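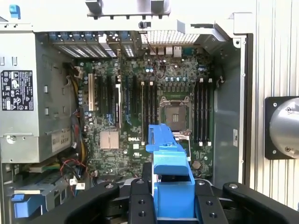
A translator and a poet on sharing one book

The translator of Narndale, a novel in verse for young readers, had never met its author when the first pages came through. "I read all 218 of them in one sitting," she says, still delighted. "Then I went straight back to the start and read it aloud to the dog!"

The book follows Morsy, a ferryman's daughter who talks only in rhyme. Did that frighten her? "Oh, completely. I did 30 versions of the opening verse, and I loved nearly all of them."

The author, who lives in Skikmont and writes in the mornings before six, was happy to let go. "She heard jokes in it that I'd forgotten putting there," he says. "I wanted Morsy to sound like a kid in her language, bossy and quick, and she does."
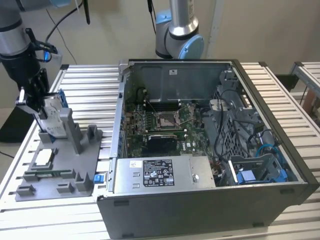 Letters and lines

They worked by mail, with one long phone call in June about the word for "mud." The poem runs to 2,505 lines, and she cut none of them. "I did ask for one extra," she admits. He wrote it overnight and liked it so much that it's going into the next original edition, too.

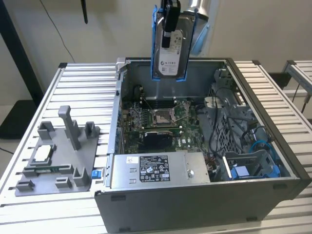 Page last updated: June

A second book, set in the hill town of Zarnmont, is under way. "It has goats," he says. She has already started a list of goat words.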